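Establishing an alumni bursary at a public high school

27 April 2025
Posted by Orvokki Valtonen

I write on behalf of the alumni association of Letow Secondary College, a government school with an enrolment drawn largely from the surrounding farming district. Two former students have offered to fund an annual bursary for a Year 12 student proceeding to university, TAFE or an apprenticeship.
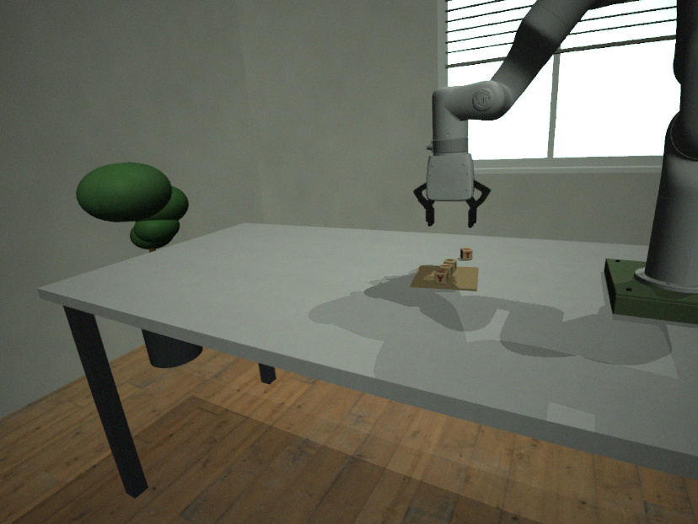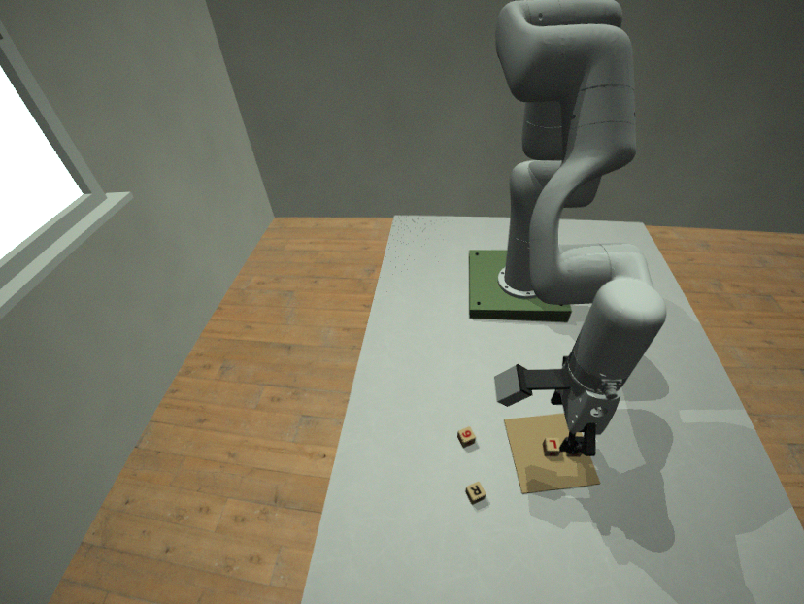
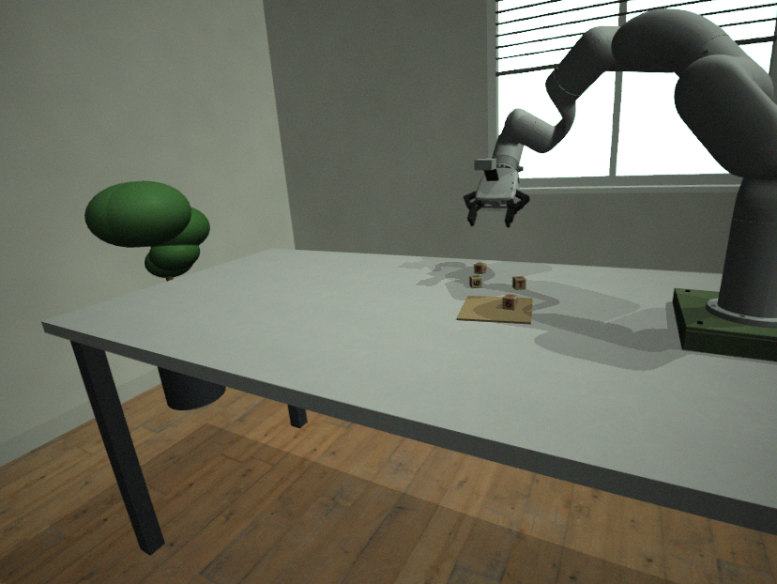

The donors have pledged $2,957 for the first year and have indicated that they would like the bursary to continue for 10 years, although nothing has been signed in respect of the later years. The association is incorporated but is not a registered charity and has no tax-deductible status. The school has advised that it is willing to publicise the bursary and to host the presentation in August, but it has not said whether it is prepared to hold the money.

The association seeks guidance on the following matters. Should the funds be held by the school, by the association or by some third body? How should the selection panel be composed, given that one of the donors has a nephew who will be in Year 12 within the period of the bursary? Finally, is it acceptable to restrict eligibility to students entering a trade or an engineering course, as one donor would prefer, when the other donor has expressed no such wish?

Members would be grateful for replies from schools or associations that have administered a similar award. General remarks on fundraising are not required at this stage.

Nicanor Cifuentes

I served for a number of years as secretary of the Trunder High School Past Students' Association, which has administered two awards of this kind. The following is offered from that experience and should not be taken as legal advice.

With regard to the holding of funds, our first award was paid through the school's general account. The arrangement was satisfactory until the business manager retired, at which point it took most of a term to establish which portion of the balance belonged to the bursary. The second award was therefore held by the association in a separate account requiring two signatories, with a statement tabled at each annual general meeting. I would recommend the latter course. If the donors wish to claim a deduction, the association will need to approach a community foundation or similar body that holds the appropriate endorsement and is able to accept gifts for this purpose. That enquiry should be made before any money changes hands - a receipt cannot be corrected afterwards to say something it did not say at the time. An accountant familiar with not-for-profit bodies can advise on this point and on whether the payment has any consequence for the student.

The selection panel should not include either donor. Ours consisted of the assistant principal, a member of the association who had no child at the school, and a person from outside the district. The rules provided that any panel member related to an applicant must withdraw for that year. In the case you describe, the nephew need not be excluded from applying, but the donor should not read the applications or be told who has applied until the decision has been made. It is advisable to set this out in writing now, while it concerns no particular student.

On eligibility, I would caution against a narrow field of study. The Obeidat Award, our first, was confined to students entering agricultural science, and in two separate years it received no applications. We eventually obtained the family's consent to a broader wording, but only after considerable correspondence. A form of words such as "preference may be given to" will generally satisfy a donor and will still permit the panel to make an award when the preferred field attracts no candidate.

I would also suggest that the association describe the bursary publicly as an annual award, without reference to its duration, until the donors have signed for the later years. A short letter of agreement is sufficient. Ours ran to a single page and covered the amount, the date of payment, the name of the award, and what was to happen to any unspent balance if the award ceased.

Tiklow

Agree with the above concerning the separate account. Our association used the school's account and would not do so again.

Please also consider the method of payment to the student. We paid up to half on enrolment and the remainder on evidence of attendance after the census date. Apprentices do not have a census date, so the rules should state what is required of them instead - we accepted a copy of the signed training contract. The application form should be kept short. Ours asked for referees from outside the school, and several students did not complete it for that reason.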